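Clisodwood Community Meals: Progress Report to the Wovanier Fund, through June

Dear friends at the Fund,

It has been a full and happy season, and I'm grateful for the chance to tell you how your grant has been put to use. We have now served 2136 meals, mostly to older neighbors who live alone, and 66 households have signed up for the home cooking classes that grew out of the lunches.

Classes and recipes 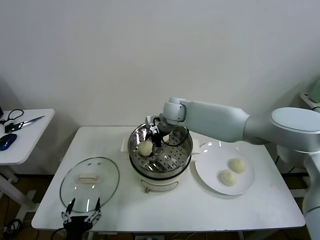

Our home cooking classes have been the real surprise of the year. People came for the company and stayed for the greens, and we have had to add a second session at the Skustonitz branch. Most of the recipes are steamed, partly for the sake of those watching their salt and fat, and an electric steamer with a perforated steel basket suits them very well, along with a glass lid and a plain white plate to serve from. The squash and ginger dish is still the favorite (I have been asked for it at the bus stop!).

Spending has stayed close to plan. Produce cost a little more than we hoped in early spring, but we made up the difference on printing, and $435 remains in the supplies line. We would like to carry it over for the fall recipe booklet, if you agree.
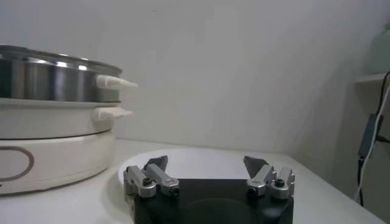 Next steps

We have 49 people waiting for a class place, so a third session is our first wish. We are also talking with Sugawara Produce about a weekly vegetable box, and I will write again once we have a price.

With warm thanks,
The Program Coordinator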